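Sivville Lights: Reader Questions
July 18, 2022, by Adeleke

Are the lights over Clumura Hill real?
People do see lights. A highway runs behind the hill, and headlights climb it all night.

Didn't a compass spin up there?
One did, in March, held next to a phone. We tried again with the phone left in the car and it pointed north.

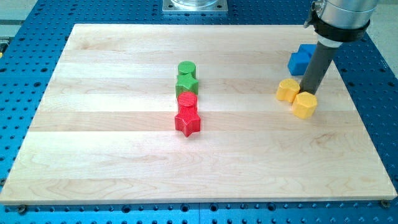 What about the 522 sightings?
That number comes from the Zaltedik website, which sells the tours. I asked for dates and got 25.

Is there an old legend?
A plaque says 1628. I can't find the story in print anywhere before the tours began.

Should I go?
Sure, it's a nice walk. Skip the paid one.

Comments (3)

hillwalker: I know what I saw and it wasn't a truck.

dottie_b: Did you go at night or just in daylight?

marsh22: Paid for the tour. Saw a cow.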